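Guides > Soft Toys and Cushions > Killey Stuffing Kit > Section 4
Search this guide Enter keyword Go

4. Preparing the filling

Before you start, lay a cloth on the table. White fibers are easy to lose on a white surface, so a colored cloth is better. Close the windows and switch off any fan.

The kit comes with one bag of Stukura fiber filling, 302 g. It is enough for one small cushion or for two toys of the Worku pattern.

1. Open the bag at the short side. Do not cut along the long side, or the filling will come out all at once.

2. Take out one handful. Close the bag again with the clip.

3. Hold the handful at both ends and pull slowly until it becomes two pieces. Put the pieces together and pull again. Repeat this up to 48 times for very soft toys. For a cushion, four times is enough.

4. Feel for hard lumps with your fingertips. Open each lump by pulling, and never press it flat.

Note: If the filling was stored for a long time under weight, it needs more pulling than a new bag.

5. Take a small tuft for the corners and the narrow parts (ears, paws, tail). Pinch it at the lower end and let the upper end stay loose. The loose end must be thin like a wisp, because a blunt end makes a bump under the fabric.
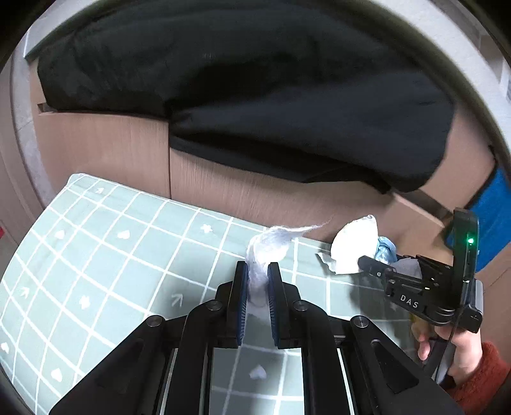
6. Put the tuft into the opening with the thin end first. Push it to the corner with the blunt stick, then add the next tuft before the first one is pressed fully.

7. Fill the middle part last, with bigger handfuls.

CAUTION: Keep loose fibers away from babies, pets and open flame. Do not use scissors to push the filling.

If the seam opens during filling, stop and see Section 5. For a replacement bag, please order part 771 from your Rastar dealer.

Text: Renji Hirose. Checked by Desta Gebremichael.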